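Kinderküche: Zubehör auf der Arbeitsplatte oder in der Kiste lagern?

nrwi
Bei uns steht eine Spielküche mit 45 cm Arbeitshöhe, Platte aus dunkelblauem Kunststoff. Das Spielessen liegt derzeit komplett in einer Kiste daneben. Folge: Die Kiste wird ausgekippt, gespielt wird auf dem Boden. Wie löst ihr das?

Sjoeberg_H
Grundbestand offen auf die Platte, Rest in die Kiste. Wir wechseln alle 3 Wochen. Gewaschen wird mit Spülmittel und lauwarmem Wasser, Schüssel kopfüber trocknen lassen.

cordeiro
Sehe ich anders. Auf einer Platte von 600 mm Breite bleibt neben zwei Kochstellen und Becken kaum Arbeitsfläche. Wer dort dauerhaft lagert, kann nicht mehr kochen. Haken an die Rückwand, Netz darunter. Das System von Jesness trägt laut Beipackzettel genug.

Sjoeberg_H
Haken setzen voraus, dass die Teile Ösen haben. Eine Banane hat keine. Hinten an der Kante liegt das Gemüse nicht im Weg, links die Schüssel. Das Becken nehme ich als Ablage für Obst.

cordeiro
Und die Kochstellen? Die sind bei euch doch auch belegt.

marlene_g
Zur Frage der Kochstellen: Die Karotte gehört in den Topf. Ohne Topf steht sie bei uns trotzdem rechts auf dem Brenner, breites Ende nach unten. Zwei Aufnahmen von der Platte:
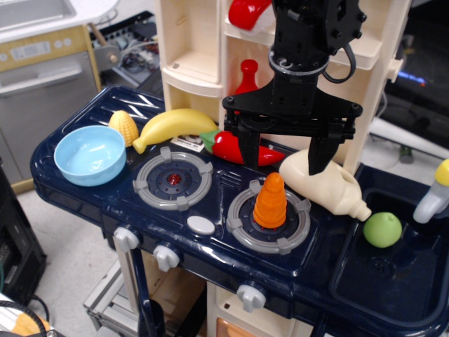
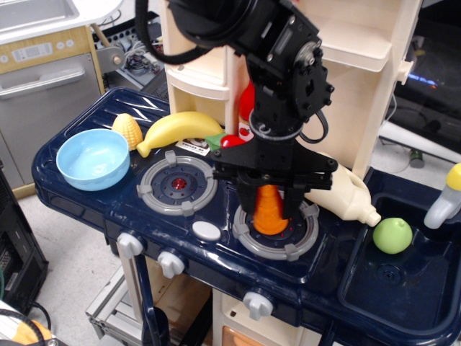
Flaschen würde ich grundsätzlich hinlegen oder ganz nach hinten stellen. Vorn an der Kante werden sie beim Drehen der Knöpfe umgestoßen. Einen Satz Körbe von Seol hatte ich 6 Monate in Gebrauch, Innenmaß zu klein für den Mais.

nrwi
Danke. Ich probiere die hintere Reihe und lasse die Kiste für den Rest stehen. Haken nur für Kellen.

cordeiro
Bleibe bei der Rückwand. Berichte bitte, wie lange die Reihe hält.

Ähnliche Themen
Wasserhahn an Spielküche Skukholm wackelt
Aufkleberreste von Kunststoff entfernen
Cestley Regal: Böden nachrüsten
Spielessen aus Holz oder Kunststoff?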